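Monday, November 20, 2023
Vandholm cell, two-arm rig, shelf picking

Good day on the rig! Started with the right arm because it has been bugging me since last week. The wrist was landing a touch low on the middle shelves, always in the same direction, so I was fairly sure it was an offset and not slop in a joint. Powered down, checked the mount bolts with the torque key (all fine), then ran the zeroing routine from cold. The stored wrist zero was still the one from July, before we swapped the hand over. So that explains a lot. New zero saved, old one kept in the Vastell folder with the date on it in case I've made things worse and want to go back.

Checked the shelf position after that. The white unit had crept 9 mm on the left side compared with the tape marks. It's light and it gets nudged when people sweep, so I pushed it back and put rubber pads under the feet. I'd like to fix it to the wall properly but that means drilling, and that means asking.

Cables next. The black cable on the left arm had been rubbing on the forearm housing when the elbow folds right in. No damage to the jacket yet, just a shiny patch. I gave it more slack at the wrist and moved the lower clip down so the loop hangs out to the side. Ran the left arm through its full range at 11 percent speed and watched the loop the whole way - doesn't catch anywhere now. Right side cable was fine, left it alone.

Then the fun part. Basket in the left, fruit with the right.

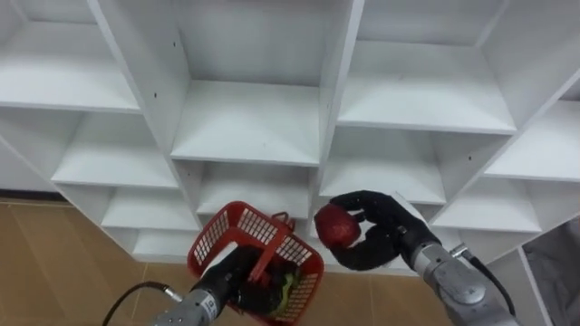
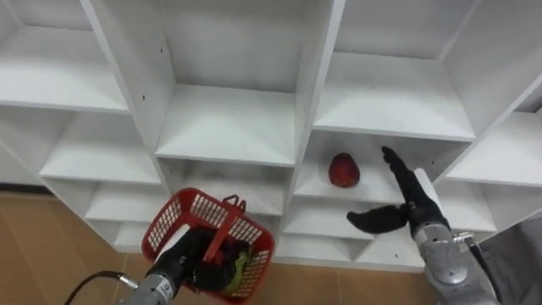 Red basket in the left hand both times. Apple in the right hand in the first, right hand at the shelf beside the fruit in the second.

Really pleased with how the right hand goes into the cubby now. The approach we settled on is index finger up, thumb out wide to the left, the rest curled back out of the way, and close only once the palm has stopped moving. I had the thumb opening later in the move before and it kept wanting to clip the front edge of the shelf below. Opening it early costs a bit of time and I don't care, it's so much calmer to watch.

Grip force on the right hand is set to 40 in the Valente panel. That is panel units, so don't go looking for newtons. Higher than that is no use for fruit and the finger motors get warm for nothing. Left hand can stay higher since it only has the basket handle to think about.

One thing to sort out with the basket. It tilts when the left arm holds it by the handle, and how much depends on what's in it and where the handle sits in the fingers. The drop point is saved as if the rim was level. It'd be better to take the rim position from the camera just before the drop. I had a go at that in the afternoon and got it reading the rim, but the number jumps about when the black hand covers part of it. Needs a filter, or a different look angle. Next job.

Finger pads: wiped all of them with the damp cloth, no solvent. Right thumb pad is getting smooth at the tip. The log says over 400 closes on that set, so I've put a new set on the Garari order. If anyone is using the hand before they arrive, please go easy on the thumb and write your closes in the log!

Left for tomorrow:
- rim reading, try a median over the last few frames
- recheck right wrist zero from cold, same routine
- look at the left cable clip after a full day of running
- print new tape marks for the shelf feet, the old ones are peeling

Arms parked, e-stop in, key back on the hook.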